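Endley Shared Workshop, robot build evening
Minutes, Tuesday, February 18, 2020

A good chatty start, with thanks to Moataz Fahmy for bringing the flatbread (all gone before item one, I'm sorry to say!). The last minutes were agreed once we'd fixed the spelling of Lahlou, our two-armed build. The Gesinik motor order came to 1068, and we have 40 left in the kitty until the next dues.
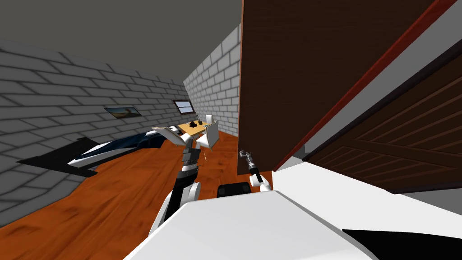
Lahlou's reach took up most of the evening, and we went back and forth on it for a good long while. Moataz has been working in the simulated room before we cut any more metal, and he'd like the shoulders set 29 mm lower. With the right gripper almost touching the bottom edge of that big dark cabinet door, several of us felt the door ought to be moved back before the next run, and Moataz agreed to do it. The left arm can wait.

Wiring: the Vinov harness is still too short at the elbow. We'll order another 100 cm of cable and try again.

Next meeting as usual, and please bring your own mug.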